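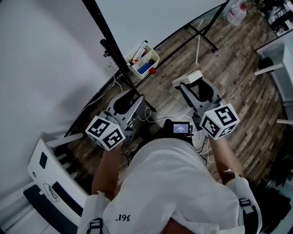

¿Quién guarda lo que queda por el suelo al terminar la tarde? Lo guarda quien lo sacó, y lo que no reclame ninguno de los presentes va al cubo blanco hasta la reunión siguiente.

Acta de la reunión de uso de la sala - Local Eritz
Junio | Por Pallavi Nishad
Tiempo de lectura: 2 minutos
Imprimir | Enviar por correo

Se abre la sesión a las 18:30, con la puntualidad habitual, es decir, a las 18:50. Preside Lalit Dixit. Se aprueba el acta anterior sin que conste que alguien la haya leído.

1. Suelo. Se recuerda que las lamas gris pardo no son un almacén. Dixit propone que los soportes negros se plieguen y se arrimen a la pared blanca. Nishad pregunta a cuál de los dos extremos. Se debate más de lo que el asunto merecía y se acuerda que al de la puerta.

2. Cubo blanco. Sigue admitiendo de todo: el cilindro azul, el tubo rojo y blanco y piezas menores sin dueño declarado. La pelota roja, que descansa al lado y no dentro, se incorpora al cubo por unanimidad.

3. Garrafa de tapón rojo. Se queda en su rincón. Hikley pide que se le ponga etiqueta con el contenido. Aprobado; falta saber quién tiene el rotulador.

4. Cables. El blanco que cruza el suelo se recogerá con cinta. Presupuesto de Rornix: 155 euros por canaleta y montaje. Se considera un precio optimista - para Rornix - y se pedirá otro a Srivastava.

5. Ruegos y preguntas. Dixit ruega que las reuniones duren 30 minutos. Se toma nota a las 20:10.

Queda pendiente la copia de la llave.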